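4.2 Simulated rooms

The Trokov build was put together in a shared workshop in Jastthorpe, where bench time is limited to evenings. We therefore tested reach and camera placement in simulation before cutting any brackets. Each run lasted 510 control steps and started from a random arm pose. We completed 102 runs with the same controller that the workshop machine uses.

The close view at the gripper was used to check finger clearance. In Figure 4a the fingers are open in front of wood-grained cabinet panels, with no contact yet. The pale blue plate and its thin stem are the only cool-colored parts on the cabinet, so a simple color threshold was enough to separate them from the wood.

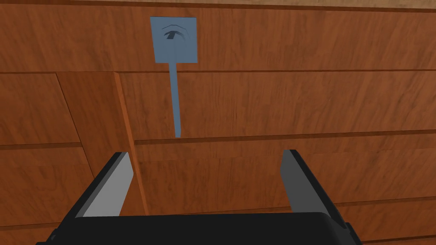 Restier disagreed with this order of work, arguing that a home builder learns more from one bad evening on real hardware than from a week of clean renders, and that backlash in cheap gears should be measured first. We accept the point about backlash - it is not modeled here - but a collision in simulation costs no parts.

The wider view was used for arm placement. Tight corners were the hardest case, since both arms have to share the space in front of the base.

Figure 4. Simulated views used during the build. (a) Open gripper at the cabinet. (b) Both arms in a tiled corner, left gripper open and right gripper closed, near the lever handle of the door.

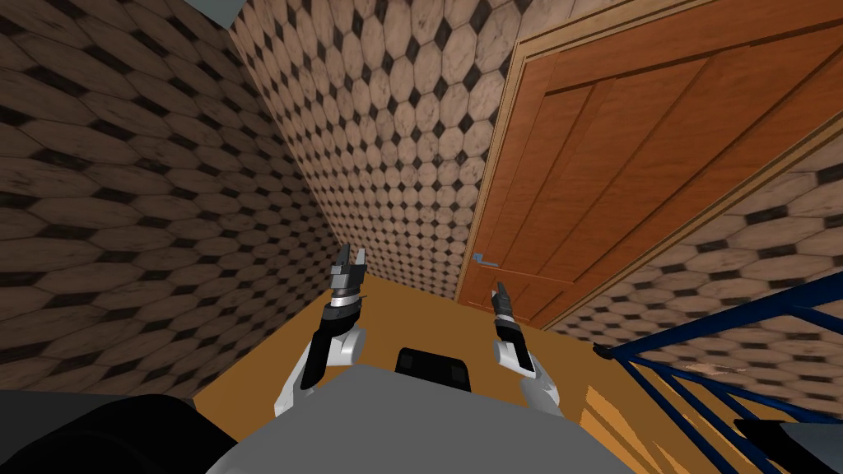
4.3 Transfer to the workshop

We ended 22 runs early when the planned paths of the arms crossed. These runs led us to move the shoulder mounts farther apart before the plates were drilled. The controller settings were then copied over unchanged, except for a lower speed limit at the wrist.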